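Folding Before Storing

Linen lasts longer when it is folded on a broad, clear surface. Leonie Nepia, textile adviser at Jasmont, recommends covering the surface with cloth first.
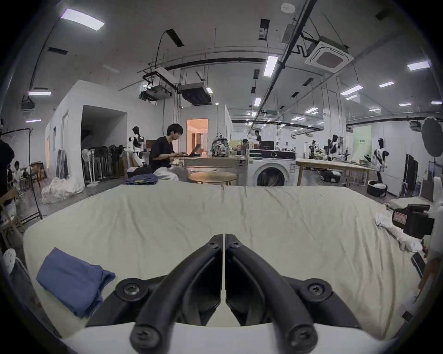 A folded blue cloth at left, white fabric at right.

Denim should be kept apart from whites. 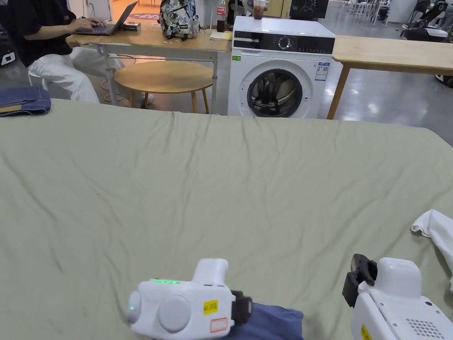 Folded jeans at the corner of a green cloth.

Blue items go to one side.

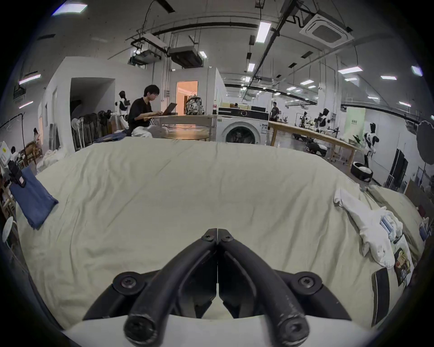

Blue to the left, a crumpled white garment to the right.

Whites are folded last and shelved by October. 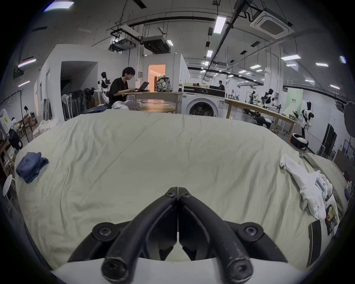

Choosing a Shelf

Heavy denim belongs on the lowest shelf.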